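Monday, wiping task, notes from the afternoon

Started the hand-shown demos for table wiping at the white table by the windows. Plan from last week stands: person does the task bare-handed with the head camera on, then we repeat the same moves on Ellovier by remote control and compare. Mug full, both hands around it at the start, napkin stack on the right, trivet on the left.
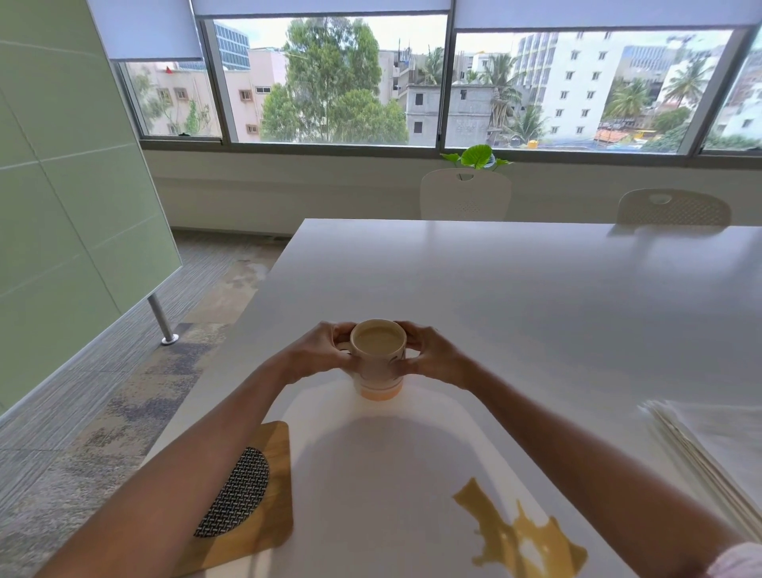

Lawal Garba
Demonstrations and teleoperation

Set aside 46 episodes for the first pass. Script for each one: hold the mug, let go, take a napkin, wipe with the right hand, left hand flat on the table. I want the left hand down every time. On the remote side the operator tends to park the left arm in the air and the policy picks that up as part of the task.

Prikby (the hand tracker) loses fingers when both hands are on the mug. Thumbs swap sides for 9 frames or so at a stretch, then recover. Wrists stay good. For Ellovier we only need wrist pose plus open/closed, so I am leaving the fingers alone for now.

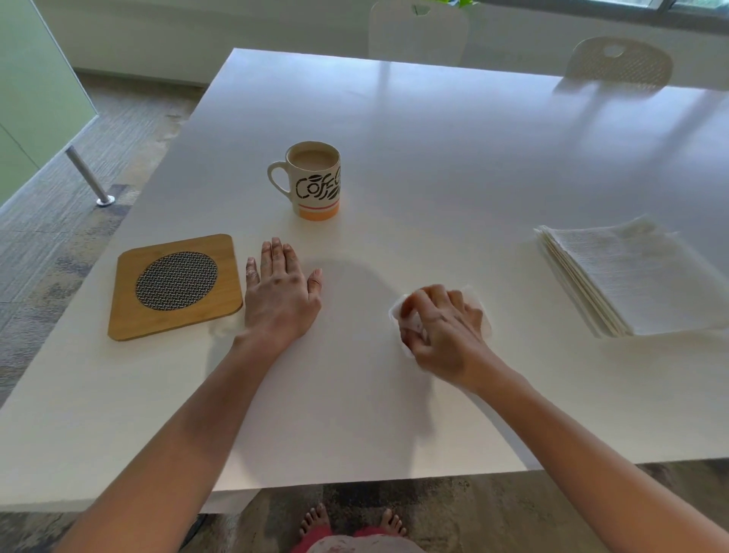 Pressure is the bigger problem. A person leans into the napkin without thinking and none of that shows up in video. On the arm we set downward force by hand - 6 newtons to start, raise it if the napkin skates. Jaren has the force log script, need to get it onto the lab machine before the remote runs.

Glare from the windows moves over the tabletop through the afternoon. Keep the blinds where they are between the hand demos and the remote ones, or note the change in the sheet.

To do:
Relabel grasp start as first napkin contact
Ask Ibrahim about the gripper pads, old ones slip on paper
Episode 71 from the old set has the wrong task name, fix before merging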